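3.2 Collection of demonstrations

Demonstrations were gathered at the Qudah cell by two trained operators working in alternating blocks. Each episode began from a randomized arm pose and ended when the operator released the pedal. Joint states, gripper width and all camera streams were written to the Clollness logger on a common clock.
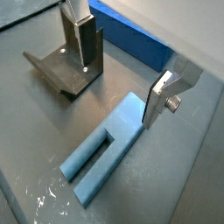
Operators were instructed to favour smooth, continuous motion over speed, and to correct an error within the episode in place of restarting. Recoveries of this kind were retained and labelled, as earlier policies had performed poorly once they left the demonstrated path.
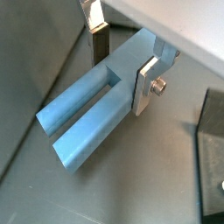
In total, 3,736 episodes were recorded between December and 29th January. Following review by the second author, 3,000 were kept for training and 100 were set aside for validation. The remainder were excluded for dropped data or incomplete labels.

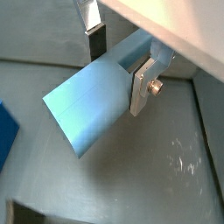 Figure 4. Wrist camera view during collection, with a light blue cylindrical part held above the enclosure floor.

Episodes were stored in segments of 32 time steps, and the wrist and fixed views were encoded separately before fusion.
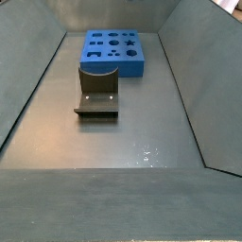 The fixed view supplies context that the wrist camera loses at close range. Its colour balance was locked at the start of each block and was not adjusted afterward. From this position the nine cavities of the blue block remain distinguishable, including the star at the right of the middle row, although the black holder in front overlaps the block's lower-left edge. Annotators therefore consulted both streams when assigning labels near the holder.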